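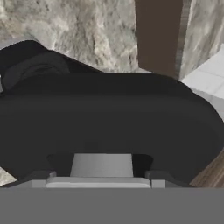
**Why do dark clothes get hotter in the sun than white ones?**

Dark cloth soaks up most of the sunlight that lands on it, and the light it soaks up turns into heat. White cloth bounces most of the light away, so less of it is left to warm the cloth.

## Light carries energy

Sunlight is a way for energy to travel. It leaves the sun, crosses space, and reaches the ground a little over eight minutes later. When it lands on something, a few things can happen. The light can bounce off. It can pass through, the way it passes through a window. Or the thing it hits can take it in. Scientists call this last one **absorbing**. A sponge absorbs water, and a black shirt absorbs light.

Most things do a bit of each. A red shirt bounces red light back to your eyes and absorbs most of the other colors. A white shirt bounces back nearly all the colors together, and your eyes see the mix as white. A black shirt sends very little back.

The absorbed light doesn't just vanish. Its energy makes the tiny bits that make up the cloth jiggle faster. Faster jiggling is what we feel as warmth.

## Try it yourself

Children at the school in Viltcombe do this test every year with their teacher, Glenys Holroyd. You can do it at home on a sunny morning.

You need:

- one black sock and one white sock, the same size and the same kind of cloth
- 2 thermometers (ask a grown-up for the kind used for weather, not for fevers)
- a sunny windowsill or a step outside
- a pencil and paper

What to do:

1. Put a thermometer inside each sock.
2. Leave both socks in the shade for ten minutes. Write down what each thermometer says.
3. Move both socks into the sun and lay them side by side, not touching.
4. Read the thermometers every five minutes for half an hour.
5. Put the socks back in the shade and keep reading.

One year Bautista Lucero's black sock got up to 100 degrees Fahrenheit, and his white one stopped at 80. Your numbers will be different. The time of year matters, and so does the wind. In October the sun is lower in the sky than in summer, so the gap may be small.

If both socks read the same, check for clouds. Check too that one sock isn't lying in the shadow of the other.

## What about gray?

Gray sits between black and white. A pale gray thing sends back a lot of light, and a charcoal gray thing sends back only a little. The darker the gray, the closer it gets to acting like black. 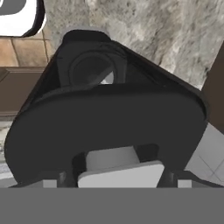

You can test this too. Find socks or scraps of cloth in a few different grays and line them up from light to dark before you start. Paraskevi Vrettos tried it with squares cut from old T-shirts. Her darkest square was the warmest, as she had guessed. Two of the middle ones came out the same, and she thought one of them might have been thicker.

Thickness does make a difference. Thick cloth takes longer to warm up and longer to cool down. That is why the list above asks for the same kind of cloth.

## Does black always feel hotter?

Not at night. With no sunlight to absorb, a black coat and a white coat made the same way will keep you about as warm as each other.

Indoors, the color makes little difference too. Room lamps give off much less energy than the sun does.

How clothes fit also matters. Some people who live in hot deserts wear loose, dark robes. The outside of the robe gets hot, but there is space for air to move between the cloth and the skin, and the moving air carries heat away. A tight black shirt doesn't leave that space.

## Where people use this

In the hill town of Skirna, many of the roofs are painted white. The paint sends sunlight back up, and the rooms underneath stay cooler in summer. The town has 2,486 people, and a good number of them help repaint when the white gets dirty, as dirty paint absorbs more light.

In Nestamden, where it is cold for much of the year, Gunther Hinrichs heats water for his greenhouse with a long black hose. He lays it in coils on the ground, where the sun can reach it. The water inside warms up as the day goes on.

## Words to know

**Absorb:** to take something in.

**Reflect:** to bounce something back.

**Energy:** what is needed to make things move, warm up, or change.

**Temperature:** how hot or cold something is.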